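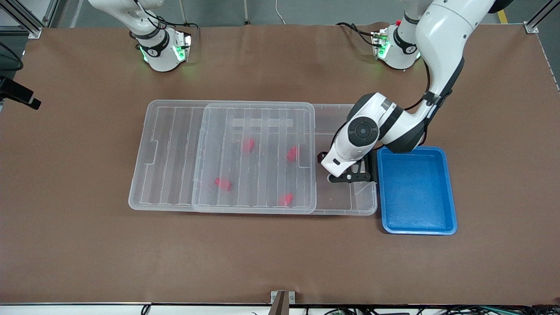 One reader of the previous edition wrote that a machine which cannot get past a lid has no business being sold as kitchen help, and asked that this manual say plainly what the Grarinow can and cannot do.

Home Contents Back Next Support

Section 4. Lidded Containers

The comment is fair. Work with lids remains an assisted chore in this release. During the June trials at Rundgate, the system was given 400 container tasks and completed 358 without help. Most of the remainder involved a lid that had shifted or was only partly removed. The operator should plan to stay within reach.

4.1 Setting up the task

1. Clear the work surface of everything not used in the task.
2. Place the container lengthwise between the two arms.
3. Set the receiving tray beside the container, on the side of the arm that will do the picking.
4. Select Containers from the Findside menu, then Lid Present or Lid Removed.
5. Press Start and keep hands off the table until the arm stops.

Note: Clear plastic is harder to locate than colored plastic. If the lid is not found within 30 seconds, the task ends and code 122 is displayed. Straighten the lid by hand and repeat step 4.

Note: Items under a clear lid may be detected before they can be reached. Detection does not mean that the item is free to be picked up.

CAUTION: Do not reach into the container while an arm is over it. Press the stop button first.

CAUTION: Do not use glass containers.

4.2 Chores not supported

Screw tops, snap-lock lids and stretched film must be opened by hand. Stacking lids after use is planned for the Hinds update.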